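# Trondodden table-clearing set

Notes on the small litter and cutlery left on a tabletop, sorted by where each item should go. 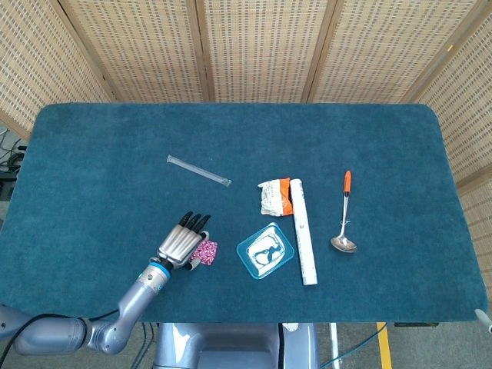
*Teal tabletop: wrappers, a blue container, a spoon with an orange handle tip.*

## Contents

- 2,297 images, 12 layouts
- 14 item labels, grouped as rubbish, keep or unsure

## Labelling

Crumpled packaging is `rubbish`, whatever the colour. Spoons are `keep`. Clear straws are easy to miss on the carpeted top, so check twice. A container with paper inside gets one label, `container`.

Layouts 3 and 9 were relabelled in March.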